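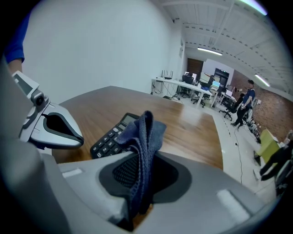
# Meteck 361 Hand-Held Gripper

The Meteck 361 is the gripper we reach for first when somebody wants to try out soft-fingertip grasping and doesn't want to bolt anything to an arm yet. You hold it in your hand, you squeeze, the fingers close, and the camera records what they're doing while you fold a towel or put away the dishes. We've carried it at Skokbridge since May and have grown very fond of it - it's the one that keeps disappearing from the demo shelf!

## What it's good at

Cloth, mostly. Thin fabric is where hard parallel jaws tend to let you down, and the 361 was shaped with that in mind. A mesh-lined recess gives the material somewhere to go, so you can pinch up a napkin or a shirt sleeve without having to line up perfectly with the edge. It will also handle everyday desk things (pens, small boxes, a pocket calculator), though flat items lying flush on a table take a bit of practice. Come in low and from the side, and go slowly the first few times.

## How it compares

We stock two other hand-held models, and customers often ask which one to borrow first.

| Model | Best for | Camera | Our notes |
|---|---|---|---|
| Meteck 361 | Fabric, mixed household items | Included | Easiest to learn |
| Kuvoldale 20 | Small rigid parts | Sold separately | Lighter, narrower fingers |
| Butt 101 | Boxes and bottles | Included | Strong grip, tiring after a while |

If you mostly handle rigid parts, do look at the Kuvoldale before you spend the extra money. It's a lovely little tool and the fingertips are quicker to swap. The Butt 101 grips harder than either of the others, but it tends to bunch thin cloth, and smaller hands may find the trigger a long reach.

## In the case

- Gripper with camera fitted
- Spare pair of finger pads
- Piece of replacement mesh
- USB cable and wrist strap
- Printed quick-start card

The mesh is a wearing part. Change it when it starts to look shiny or snags on knitwear. Replacement packs are order code 1703.

## Trying one out

Loan units go out for 20 days, and you're welcome to take two models together and compare them side by side on your own bench - bring or use your own objects, please, as they'll teach you far more than our sample kit will. Loans booked before 10th January ship with the older wrist strap, which fits just the same. Return postage is included within the mainland, and the label is tucked under the foam in the lid.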